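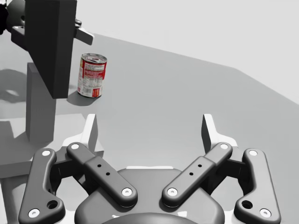 Pince à deux doigts, mâchoires ouvertes, devant un plateau gris et un mur clair. Image de synthèse.

Visite de la filature Tokarz
Compte rendu publié dans le bulletin de l'association, rubrique Sorties

La filature Tokarz ouvre ses portes aux groupes deux fois par an. Nous y étions le 29/08/23, par temps couvert. Le rendez-vous était fixé devant l'ancien bâtiment de tri, côté rivière. Ceux qui viennent en voiture doivent se garer sur le terrain du bas et monter à pied, la cour étant réservée aux livraisons.

Barbara Wilczyńska nous a reçus. Elle dirige la production et connaît bien la maison, où elle a commencé à l'atelier de retordage. Elle a prévenu que l'on entendrait mal dans la salle de cardage et a préféré donner ses explications avant d'entrer. Nous avons donc passé un bon moment dans le couloir, devant un panneau où sont agrafées des mèches de laine brute.

L'entreprise travaille surtout la laine de pays, achetée en suint à des éleveurs de la région. La collecte se fait au printemps, après la tonte. Les toisons arrivent roulées dans de grands sacs et sont étalées une par une sur une claie. On retire les parties souillées, la laine du ventre et celle des pattes, puis on classe le reste à la main selon la finesse et la longueur. Un éleveur dont les toisons contiennent trop de paille est payé moins cher. Barbara Wilczyńska a reconnu que c'était un sujet de discussion chaque année.

Le lavage n'a plus lieu sur place. L'ancien bassin existe encore derrière l'atelier, mais la remise aux normes du traitement des eaux aurait coûté trop cher. La laine part donc chez un laveur et revient en balles pressées de 200 kilos. Plusieurs membres du groupe ont regretté ce détour. La réponse a été que le lavage demande beaucoup d'eau chaude et que la graisse retirée doit ensuite être traitée, ce qu'un petit site ne peut pas faire dans de bonnes conditions.

À l'étage, la laine lavée passe d'abord dans un ouvreur qui sépare les flocons. On l'asperge d'un peu d'huile d'ensimage, puis on la laisse reposer une nuit. Le cardage vient après. La carde est une Jaletti à plusieurs tambours, rachetée à une filature qui fermait. Elle occupe presque toute la longueur de la salle. Le voile qui en sort est très fin, on voit la main au travers. Il est divisé en rubans, puis roulé en mèches sans torsion qui cassent dès qu'on tire dessus. On nous a laissés essayer avec des chutes.

La garniture des tambours s'use et il faut la faire réaffûter. Très peu d'ateliers acceptent encore ce travail et les délais sont longs. C'est le principal souci de la maison, davantage que le prix de la laine.

Le renvideur se trouve dans la salle voisine. Son chariot s'éloigne en étirant les mèches et en leur donnant la torsion, puis revient en enroulant le fil sur les broches. Le mouvement est lent et régulier. Quand un fil casse, l'ouvrière le rattache du bout des doigts sans arrêter la machine. Nous avons vu le geste plusieurs fois et personne dans le groupe n'a bien compris comment elle faisait.

Viennent ensuite le retordage, la mise en écheveaux et un dernier bain qui fait gonfler le fil. Les écheveaux sèchent sur des perches dans le grenier, fenêtres ouvertes quand le temps le permet. L'odeur y est assez forte, un mélange de mouton et de savon. Attention à l'escalier du grenier, raide et sans rampe sur la partie haute.

La teinture est faite par petits lots. Le nuancier de la gamme Tuva, la plus vendue, compte 44 coloris, dont les gris et les bruns naturels qui ne passent pas en cuve. Les bleus sont les plus difficiles à reproduire d'un bain à l'autre. Il est conseillé d'acheter en une fois tout ce qu'il faut pour un ouvrage et de vérifier le numéro de bain sur l'étiquette. La gamme Grorar, plus rustique, est destinée au tissage et aux chaussettes. Elle gratte un peu, il faut le savoir.

Frøydis Torvik, qui anime l'atelier tricot de l'association, avait apporté un gilet tricoté en Tuva et porté depuis plusieurs hivers. Les coudes avaient feutré, le reste tenait bien. Elle a demandé pourquoi le fil vendu maintenant lui paraissait plus serré. Barbara Wilczyńska a confirmé que la torsion avait été augmentée à la demande des tisserands. Les tricoteuses qui suivent un ancien modèle ont donc intérêt à refaire un échantillon et, le plus souvent, à prendre des aiguilles d'une demi-taille au-dessus.

La visite se termine par la boutique. Les fins de lots sont dans les caisses près de la porte et ne sont ni reprises ni échangées. On y trouve aussi de la laine cardée en nappe pour le rembourrage, vendue au poids. La carte bancaire est acceptée, mais la liaison ne passait pas ce jour-là et plusieurs d'entre nous ont dû redescendre en ville retirer de l'argent. Mieux vaut prévoir des espèces.

Nous avons pique-niqué au bord de la rivière, sur les tables communales. Le café du village était fermé pour congés.

Renseignements pratiques : la visite dure toute la matinée et se fait debout. Chaussures fermées obligatoires, cheveux longs attachés, pas d'écharpe dans les salles des machines. Les photos sont autorisées sauf à la teinture. L'étage n'est pas accessible en fauteuil. Une nouvelle sortie est prévue en octobre pour ceux qui n'ont pas pu venir, inscription auprès de Frøydis Torvik à la permanence habituelle. Merci de préciser si vous disposez d'une place libre en voiture.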